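The Landlord's Inventory

The listing said the Murnon place came with "a full working utility room, stocked." I have rented long enough to know what stocked means. It means somebody left things behind.

I drove up in June with the inventory folded in my coat pocket. It had been typed by the agency, Primia, and it ran to 26 pages. I read the kitchen section at a gas station and didn't believe a word of it. One line claimed a potato ricer, "excellent." Who grades a potato ricer?

The deposit was 700 dollars and the rent was 600, which struck me as backwards, like a restaurant that charges more for the coat check than the soup. The woman at the agency said it was standard in Plellon. I said I had never met anybody who lived in Plellon. She said well, now you will, and slid the keys over.

So I went room to room with a pencil. Bedroom, one lamp, present. Hall, one mirror, present, and making me look as tired as I was. The ricer was in a drawer and I will admit it was in good shape. I put a question mark by it anyway.

The utility room was at the back. The inventory called it "bright." Everything gets called bright if it has glass in it. But I stood in the doorway a while, and I have to say the light came through the frosted panels very evenly, the way it does in a dentist's waiting room, and the long table ran straight up to them as if it were waiting for a meeting.

"Table, wood, one," said the inventory. Fine.

"Stools, white, upturned for cleaning." I looked at the floor. I looked at it from two angles. If anyone had cleaned it, they had been modest about the results.
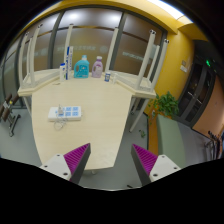

"Laundry supplies, assorted," the next line said, and that was the one I had been waiting for. Assorted is where they get you. I picked up the turquoise jug and shook it by my ear, expecting air. It sloshed. I tried the lavender bottle next to it, and that sloshed too. I felt a little cheated.

Then the power strip. The inventory said "tested," with no date and no initials. I pulled out the one plug, put it back in, and learned nothing. I wrote "tested by whom?" in the margin and underlined it.

There was a line at the bottom of the page in smaller type. "Tenant to confirm contents by signature." I had 3 question marks by then and had been hoping for a page of them.

I carried the folder out to the car, where I keep the good pen. A man's voice across the road called out to ask if I was the new one from Kiani.

"Depends," I said. "Who told you that?"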